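Section 4: Loading the register and cutting your rounds

By now you should have Millix installed, your own login working and the blank ward map staring back at you. If the map is still grey, go back to Section 3 and do the bit about boundaries again (I had to do it twice, so no shame there).

I'm going to use Carnness ward all the way through, since that's the one I ran for Debora Cattaneo when she stood as an independent. We had 1,349 electors on the list, and she was given no chance at all by the local paper. Your ward will be bigger or smaller but the steps are the same.

Before you start you'll need the electoral register as a spreadsheet, your agent's written go-ahead to use it, and a laptop. Please don't try this on a phone! The rounds screen is fiddly enough with a mouse.

CAUTION: The register is given to you for electoral purposes and that's all. Don't email it round, don't leave it in a shared folder, and don't print the whole thing "just in case". If you lose a copy, tell your agent the same day.

Loading the register

1. Open Millix and choose Ward, then Register, then Load new.

2. Pick your spreadsheet. You'll get a preview of the top few rows with a drop-down over each column.

3. Match the columns. Elector number, surname, first name, address and postcode all need a match before the Next button wakes up. Leave anything else on Ignore.

4. Check the elector numbers. If they've lost their leading zeros, press Cancel, go back to the spreadsheet, set that column to text and load it again. I know it's tempting to carry on. I carried on, and it cost me an evening.

5. Press Load and wait. The bar sits at the halfway mark for ages and then jumps.

6. Compare the total at the top right with the total on your spreadsheet. They must be the same to the last elector.

Note: Flats are where it goes wrong. Millix reads "Flat 2, 14 Piras Road" and "14 Piras Road, Flat 2" as separate buildings, so have a look down the address list for pairs like that and use Merge.

Note: Anyone registered anonymously won't have a name or address in your file. Leave the entry exactly as it is. 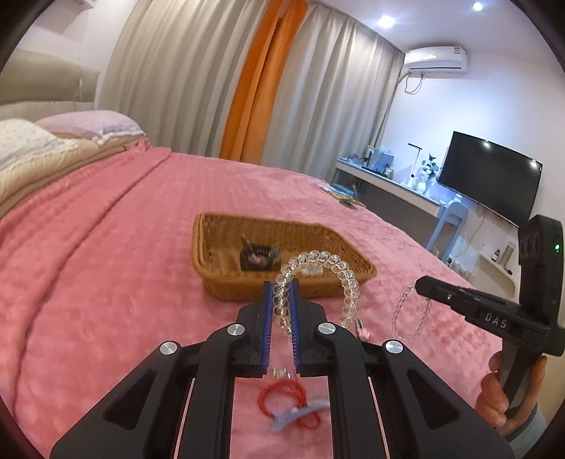

Transparent spiral hair tie and a woven brown wicker basket on a pink blanket.

Cutting your rounds

A round is a bundle of doors that one pair can knock in one go. Millix will offer to cut them for you with the Auto button, and you're welcome to try it, but it has no idea about hills, dual carriageways or that footpath behind the school. I cut mine by hand and I'd do it that way again.

7. Go to Ward, then Rounds, and switch the map to Doors. Each address shows as a small dot.

8. Click Draw and trace round a group of streets. The counter shows how many doors you've caught. I aim for 41, which two people can manage between tea and dark in October.

9. Click the shape to close it and give it a name. Use street names! "Harbour end, odd side" means something to a person standing in the rain and "R7b" doesn't.

10. Set a start point by dragging the green flag. Put it somewhere you can park.

11. Carry on until the Unassigned counter reads zero. My first go left 241 electors unassigned, all from the new estate on the Starnness side, whose postcodes weren't on the map yet. If that happens to you, tick Show unplaced and drag them in from the side list.

12. Press Save rounds. There's no autosave on this screen, so press it after every couple of shapes as well.

CAUTION: Redrawing a round after people have started knocking wipes the answers for any door that moves to a different round. If you really must redraw, use Export answers first.

Handing rounds out

13. Open People and add your canvassers with a name and a mobile number. Leave everyone on Canvasser apart from your agent, who needs Manager.

14. Drag each round onto a pair. We had 9 pairs on our best night, with Érica Damasceno and Benedikt Lammers taking the long one up the hill.

15. Set an expiry time. I use 10 pm, after which the round vanishes from their phones.

16. Press Send, then ring one person and check it's arrived. Texts from Millix do sometimes land in the junk folder.

If somebody prefers paper, choose Print round and tick Large type. Number the sheets, write down who has them and collect them all back in at the end of the night.

Recording what people say on the doorstep is in Section 5, including how to mark a "please don't call again".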